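The Long Wait at Cangate

The surgical waiting room in Cangate has 2,000 magazines' worth of rack space and one magazine. It concerns boats. Eusebio Taipe has read it twice, and he does not care for boats.

He arrived before dawn on a Saturday, as instructed, so that his brother could be taken in after lunch. Waiting, he says, is a skill, and most of us were never trained.
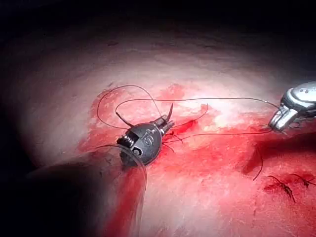
Tissue under the light, with what looks like "15" on a small dark gray device.

The chairs are by Drostska, a firm that seems to have met the human back only by letter. The coffee machine takes coins but not those coins. By noon strangers are sharing crackers and, a bit later, divorces.

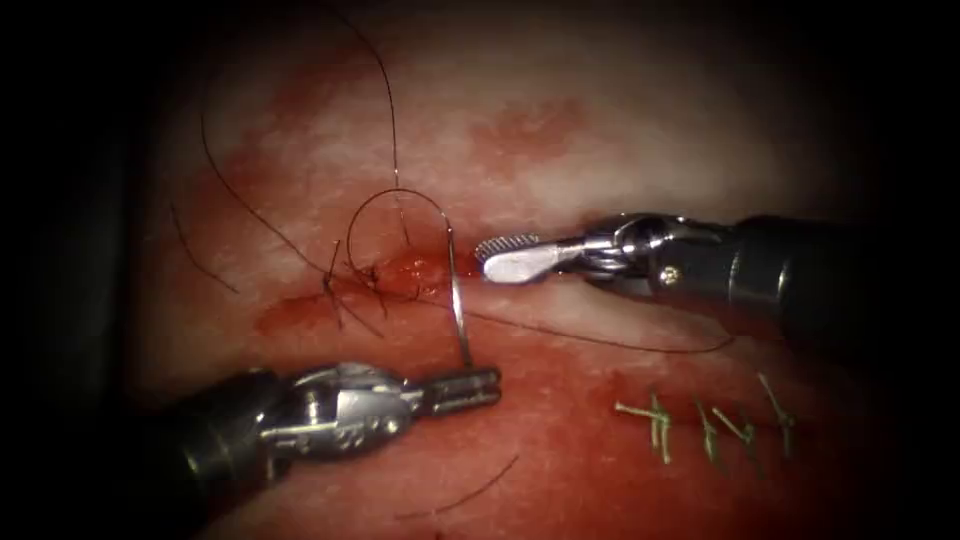 There are rules. You don't ask who a person is waiting for - you ask how long. You never take the seat by the outlet, even if its owner left in February.
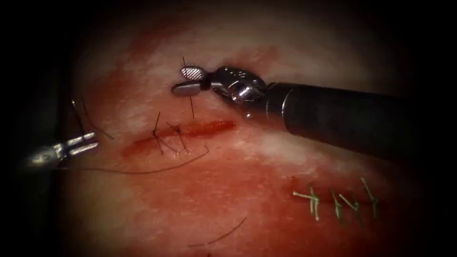

Taipe has started on the crossword at the back of the boat magazine. Someone has already filled it in, in pen, and got most of it wrong.

Contact us | Copyright Letov Magazine | Back to top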